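Towels gone stiff and smelling musty even straight after washing – what am I doing wrong?

Posted by Hellen, 2024-01-09
3 min read

We moved into a new flat in August and ever since then my bath towels have been getting worse and worse. They're stiff as cardboard when they come off the airer, and then the minute you use one after a shower it gives off this sort of old dishcloth smell. They aren't cheap towels either (wedding present, so I feel bad about it!). I wash them at 40 with our normal liquid and a big glug of softener, and I've started putting in more of both because I thought they weren't getting clean. The old place had soft water and this one is definitely hard, the kettle is a disgrace. Do I need new towels or is there a way to bring these back? I can't have a tumble dryer, there's nowhere to put it.

Kaan Dağdelen

Please don't buy new towels yet. I had exactly this when I moved to a hard water area and I was about to throw out the lot. What you've got is most likely a build-up of softener and detergent in the loops, and every extra glug makes it worse. The softener leaves a coating, the towel stops soaking up water properly, and then it stays damp for ages and starts to smell.

What I did was one long wash at 60 with no softener at all and only the powder dose for hard water on the box (powder, by the way – liquid hasn't got any bleach in it, so it's not much use on smells). Then I ran the same towels again with nothing in the drawer. There were still suds on that second wash, which shows you how much was in there.
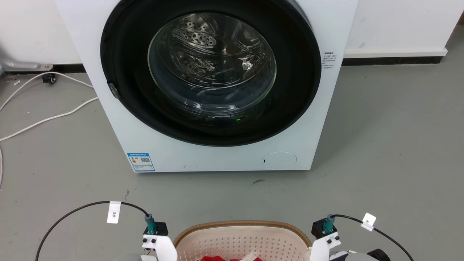

Towels also need a lot more room than people give them, especially the thick ones, because they drink up so much water and then can't move. I used to ram in every towel we owned and then wonder why the middle one came out with dry patches. The paddle inside the drum, the raised bit with the bumps on it, is there to lift the washing and drop it back down, and it can't do that if you've packed it to the top. I go half to two thirds full now and no more. While you're at it, wipe round the black rubber ring at the door with an old cloth, and get right into the fold. If there's gunk in there it'll go straight back on your clean washing. And leave the door ajar when you've finished.

For the stiffness, give each towel a really good shake before you hang it, and another one when it's nearly dry. Mine aren't hotel soft but they're nice again, and they dry me, which they'd stopped doing!

Dramik

Vinegar. Just put it in the softener drawer. My nan did it for years.

Başaran

I'd go along with Kaan on the hot wash, that's the main thing. A bit wary of vinegar every single time, as some makers say it's not kind to the rubber, so have a look in your manual first. What I'd add is the drying. On an airer in a closed room in January a thick towel can take two days, and it'll smell however well you washed it. Put them through an extra spin, hang them one layer thick with a gap between, and open a window for a bit or run a dehumidifier if you can get hold of one. Ours cost just under 200 and I'd not be without it now. Oh, and don't leave wet ones in a heap on the bathroom floor (I'm looking at my teenagers here).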